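Stirska Row Self-Storage: my walk-through checklist, with comments

I've been doing the January walk-through for our building for 7 years now, and every time I promise myself I'll type up my notes properly. So this is me typing them up! Araceli Ayala has the front half of the building and I have the back, and we swap sheets at the end (her handwriting is much better than mine).

1. Exterior doors and locks
OK, mostly. The side door sticks when it's cold and you have to lift the handle a bit. I put graphite in the lock and it was happier by lunch. The rolling door runs fine, but the bottom seal is chewed up at the left corner and I could feel a draft on my ankles. New seal ordered from Itgate.

2. Exit signs and emergency lights
Held the test button down on every one. The light by the restroom faded after a few seconds, so that battery is done. It's the old square kind, please don't buy the round ones again, they don't fit the bracket and I ended up with a whole box of them last year. FAIL until replaced.

3. Fire extinguishers
Needles all in the green, pins in, tags initialed. The one in the back hall was hiding behind somebody's mattress!! I moved the mattress and left a note on the unit door. If it comes back I'm calling them.

4. Aisles and floors
Two things. The patch near the freight elevator is starting to lift at one edge, and a cart wheel caught on it while I was pushing. I taped it down with the yellow stuff for now. Also there's a dolly that lives in the middle of the aisle no matter how often I put it away. Pass, with grumbling.
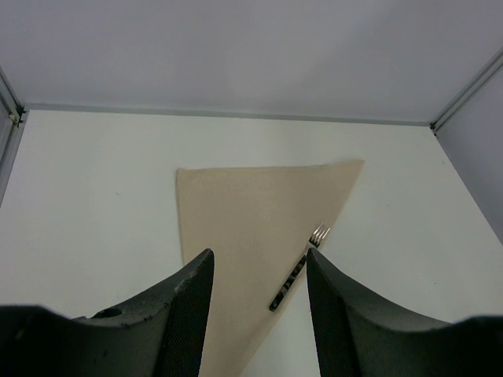 5. Freight elevator
The plate says 3000 pounds and I'd love for people to read it. Gate switch works, the phone inside works, and I had a nice chat with the lady who picked up. The inspection certificate is in the office and not in the car, so Araceli is getting a frame for it.

6. Heaters and anything that plugs in
Witold Szulc unplugged the space heater in the office before I even got there, because he remembers what I said last time. The Hidayat dehumidifier was running off an extension cord again. It needs its own outlet. I got a quote for around 1000 dollars to add one, which made me sit down, so I'm asking for another.

7. First aid kit
Low on the big bandages. The eye wash is past its date. Tossed it, put it on the shopping list.

Next look at items 1, 2 and 6 in March. Sheet goes in the blue binder.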